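Why Does Cloth Wrinkle?

I wear a clean shirt to work every morning, and by lunch it looks like I slept in it. Maybe yours does that too! When I was nine I asked my grandmother about it, and she said, "Shirts are like people, they get tired." I loved that answer, but I kept wondering, and now I get to write about fabric for a living, so let's find out.

Start with your own T-shirt. Pull the bottom of it close to your eyes (go ahead, I'll wait). Do you see tiny rows, a bit like very small braids? A T-shirt is knitted. One long yarn makes a loop, then another loop through that one, and on and on across the whole shirt. The loops can open up and slide a little, and that's why a T-shirt stretches when you stick your head through it.

A bed sheet is different. It's woven, so one set of threads goes up and down, and another set goes over and under them from side to side. If you've ever made a paper place mat out of strips, you've done weaving. My first one had 40 strips and it fell apart in the car.

Okay, so where do wrinkles come in? Cotton comes from a plant, and each little hair of it is made of long, long chains, much too small to see. The chains hold on to each other in lots of places. When you scrunch cotton up and leave it, especially if it's a bit damp, some of those chains let go and grab on again in a new spot. Now the cloth "remembers" being scrunched. That's a wrinkle!

Heat and water help the chains let go again. An iron does both at once, with steam, and then it presses everything flat while the cloth cools and dries. My friend Elżbieta Pawłowska sews costumes for the Plornbridge puppet theater, and she once ironed a velvet curtain for a whole evening before somebody told her velvet doesn't like irons. Irons are very hot, so that's a job to do with a grown-up.

You can try a wrinkle test at home. You need two old cotton hankies and a little water.

Sprinkle water on one hanky and leave the other one dry.
Squeeze each one into a ball.
Put a heavy book on top of each ball and go have a snack.
Come back when the snack is gone and open them both up.

Which one is more wrinkly? Mine was the damp one, by a mile. I did it again with a polyester scarf, and it hardly wrinkled at all. Polyester is made in a factory, and it doesn't soak up much water.

Look for folds, bunches and creases in blue cloth, and for paler cloth spread out flatter.

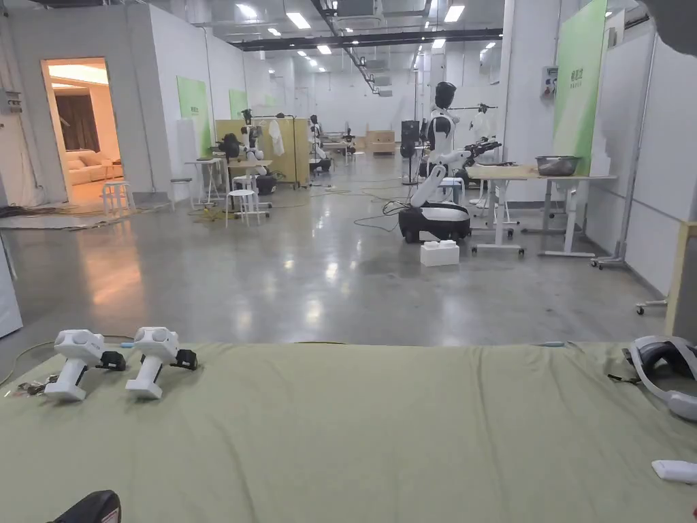
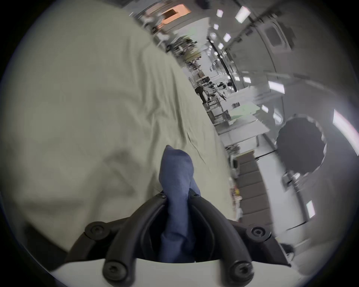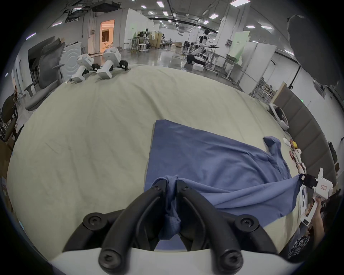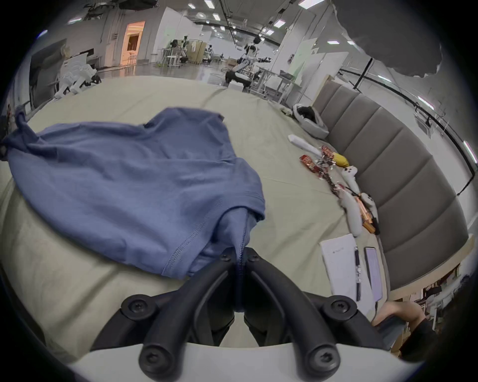
Now for folding. A fold is really just a wrinkle you made on purpose, nice and straight. I fold my shirts the way my aunt in Iltcombe taught me. Lay the shirt face down and smooth it with your hands from the middle out to the sides. Bring one side in, with its sleeve, then the other side. Fold the bottom up to the collar. If it comes out crooked, shake it and start over (I still do that plenty).

Shaking helps more than you'd think, by the way. Give a shirt two good snaps in the air before you hang it up to dry and lots of the little creases drop right out. Just don't stand next to a lamp.

Next month I want to tell you about wool, so if you have a scratchy sweater, keep it handy!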